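Runow slat seat — care guide, section 11: Cleaning

Read before first wipe-down. Applies to the Runow and the Birkedar.

1. Dust off first. Soft brush, slats and gaps.
2. Mix 2 capfuls Ilov soap in warm water. Wring the cloth out well.
3. Wipe one slat at a time, top to bottom. Free hand on the seat.

Dark cloth, blue slats.

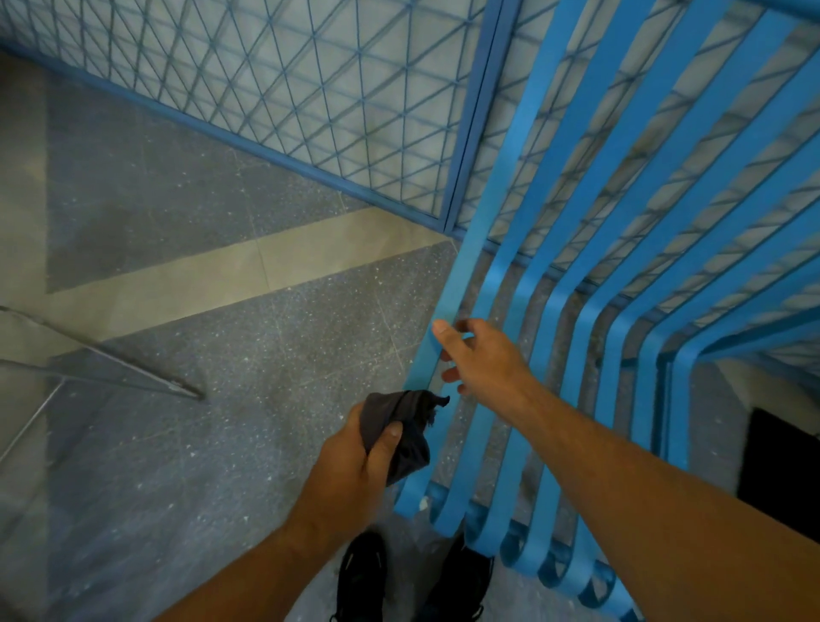
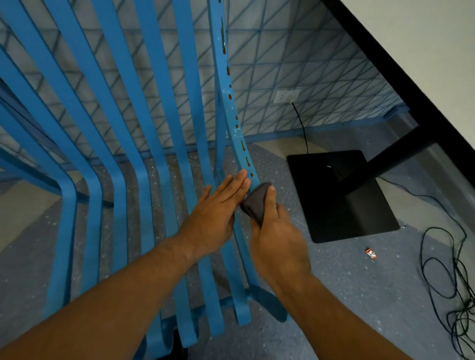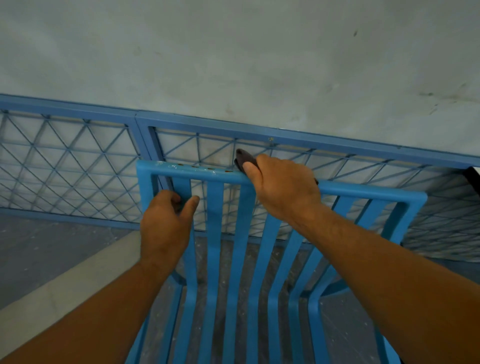 Drips need a second pass. Fold the cloth to a clean side and press, don't scrub. Brown runs down a slat, as in the second picture, get wiped from the bottom spot up so they dont spread. Rinse, dry.

4. Curled ends last. Grit collects there.

CAUTION: No bleach, no steel wool, no scouring powder. They dull the blue for good.

Note: Spots still there after 2 tries — stop. Order Agudelo stain paste, part 105, and test it on the undrside first.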